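## Who packs the roses at Skenenholm?

Skenenholm is a place where cut flowers are sorted and sent to shops. In July it sends out 3,000 roses a day. People used to pick up every one by hand, check it and put it in a bunch. Thorns scratched their fingers, and their backs ached by lunch.

Now robot arms do some of the lifting. A rose is hard for a robot, as a tight grip can crush the stem.

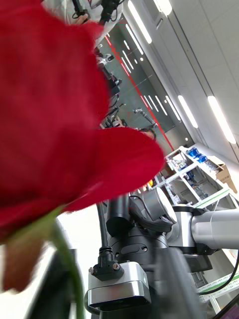 Joana Cordeiro has packed flowers for 26 years. She used to lift roses all morning. Now she teaches the arms how hard to hold, and she stops them if something goes wrong. She had to go on a course first - she found it hard.

Some jobs have gone. Two packers moved to the Rallar greenhouse, where plants are still cut by hand. Joana still checks the petals herself.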